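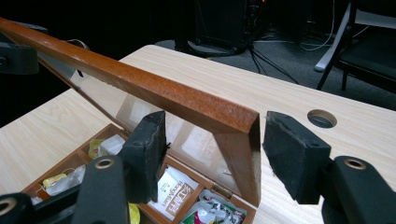 Une boîte à thé, chez nous, c'est un peu comme le tiroir à piles : tout le monde y met quelque chose et personne ne sait plus ce qu'il y a dedans. Je parle des boîtes à compartiments, en bois, avec un couvercle à charnières et un panneau transparent, celles qu'on reçoit à Noël et qu'on est ravi de poser au milieu de la table quand les amis passent. Quand on relève le couvercle et que les sachets se retrouvent mélangés dans les cases, l'un encore dans son emballage jaune, le voisin tout froissé avec son fil qui dépasse, on sait qu'il est temps de s'y remettre. Je vous explique comment je m'y prends, tranquillement, avec une tasse à côté (c'est presque obligatoire).

Mis à jour le 25 août 2024, avec les bonnes remarques de Debora Benedetti sur l'entretien du bois. Merci Debora !

Ce qu'il vous faut

Un chiffon doux en coton, un second chiffon à peine humide, un pinceau propre et souple (le mien est un vieux pinceau à pâtisserie), une assiette ou un plateau pour étaler les sachets, un crayon et quelques bandes de papier. Si le vernis est un peu fatigué, ajoutez une noisette de cire incolore pour meubles, mais gardez-la pour l'extérieur de la boîte. Je reviens là-dessus plus bas.

Étape 1 : tout vider, vraiment tout

On est toujours tenté de ne sortir que ce qui a l'air vieux. Sortez tout, même la case qui vous paraît bien rangée, et posez les sachets à plat sur la table ou sur votre plateau. La dernière fois, j'en avais 33, alors que j'aurais juré qu'il n'en restait presque plus et que j'avais déjà mis du thé sur la liste des courses. Regardez aussi au fond des cases : les étiquettes en papier se décrochent et vont se coincer contre les séparations, et les petites brisures de feuilles s'accumulent dans les coins.

Étape 2 : trier avec le nez et avec les dates

Commencez par mettre ensemble les sachets qui ont leur propre enveloppe fermée. Ceux-là se gardent bien, et la date se trouve le plus souvent sur le carton d'origine, que bien sûr on a jeté. Je note donc maintenant le mois d'achat au crayon, tout petit, au dos de l'enveloppe : « mai », par exemple, avec l'année. Au bout d'environ 18 mois, je ne me pose plus trop la question, ils partent en thé glacé ou au compost.

Pour les sachets nus, approchez-les du nez. Un thé noir doit encore sentir quelque chose de rond, une menthe doit piquer un peu, et si vous hésitez entre du thé et du papier, vous avez votre réponse. Ouvrez-en un et faites-le infuser 5 minutes avant de condamner tous ses frères, on a parfois de bonnes surprises. Tout ce qui est taché, déchiré ou collant s'en va sans regret.

Étape 3 : nettoyer la boîte

Retournez-la au-dessus de l'évier en tenant bien le couvercle, tapotez doucement le fond, puis passez le pinceau dans chaque case en insistant le long des séparations. Ensuite seulement, le chiffon à peine humide, suivi aussitôt du chiffon sec. Pas de produit parfumé à l'intérieur, je vous en supplie ! Ma belle-sœur Seon-mi Koo avait mis un spray au citron dans la sienne, et pendant tout un hiver son thé au jasmin a eu un goût de carrelage propre.

Pour le panneau transparent, tout dépend de la matière. Le verre supporte très bien un peu d'eau additionnée de vinaigre blanc, déposée sur le chiffon et pas directement sur la vitre, afin que rien ne coule dans le cadre. Si vous avez un doute et que c'est peut-être de l'acrylique, restez à l'eau tiède avec une goutte de savon et frottez sans appuyer, ça se raye plus vite qu'on ne croit. La cire, si vous en mettez, se passe à l'extérieur, en couche très fine, dans le sens du bois. Laissez ensuite la boîte grande ouverte toute une nuit. 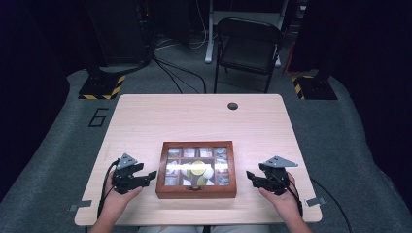
Peut-on ranger du thé en vrac dans ce genre de boîte ?

Mieux vaut éviter, car les cases ne sont pas étanches et le vrac s'évente très vite. Gardez-le dans un pot hermétique, à l'abri de la lumière, et réservez la boîte aux sachets, de préférence ceux qui ont une enveloppe.

Étape 4 : décider qui va où

C'est le moment que je préfère, et celui où je perds le plus de temps. J'ai essayé le classement par couleur (très joli, pas pratique du tout), puis par marque, et je suis revenue au plus simple, qui est de ranger selon l'heure à laquelle on boit. Les thés noirs du matin d'un côté, les verts et les blancs de l'après-midi au milieu, les tisanes du soir de l'autre côté. Les parfums très marqués, réglisse, menthe, thé fumé, je les mets aux extrémités, et toujours sous enveloppe, sans quoi la camomille d'à côté finit par sentir le feu de bois.

Glissez les sachets debout quand la hauteur le permet, le nom vers le haut, comme des fiches dans un classeur. On lit tout d'un coup d'œil et on n'a plus besoin de fouiller. Les plus anciens passent devant, les nouveaux derrière. Ne tassez pas : si vous devez pousser pour faire entrer le dernier, il a sa place dans le placard, avec la réserve. Chez moi la réserve vit dans une boîte en fer, et je regarnis toutes les 2 semaines, à peu près quand je change l'eau des fleurs.

Pour les sachets nus qui restent, pliez une bande de papier en petite pochette, enroulez le fil autour du sachet et laissez dépasser l'étiquette. Écrivez le nom au crayon si l'étiquette ne dit rien.
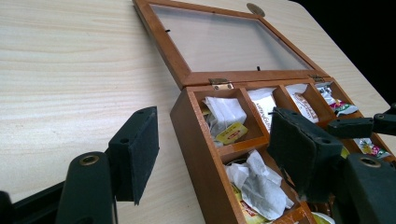
Étape 5 : vérifier les charnières et le bouton

Pendant que la boîte est encore sur la table, ouvrez et refermez le couvercle plusieurs fois, lentement. S'il part de travers, c'est presque toujours une petite vis qui a pris du jeu. Resserrez-la à la main avec un tournevis d'horloger, sans forcer, car le bois est mince à cet endroit. Si la vis tourne dans le vide, retirez-la, glissez dans le trou un éclat de cure-dent avec une pointe de colle à bois, laissez sécher et revissez. Même chose pour un bouton qui branle. Et si le couvercle grince, frottez un peu de paraffine sur l'axe, surtout pas d'huile de cuisine, qui rancit.

Où poser la boîte ensuite

Loin de la bouilloire, loin de la plaque et loin du soleil direct, surtout avec un couvercle transparent qui laisse passer la lumière. La mienne est sur la petite étagère du couloir, et je l'apporte à table quand il y a du monde. Mon voisin Ju-won Woo garde la sienne sous un torchon plié, ce qui marche très bien aussi.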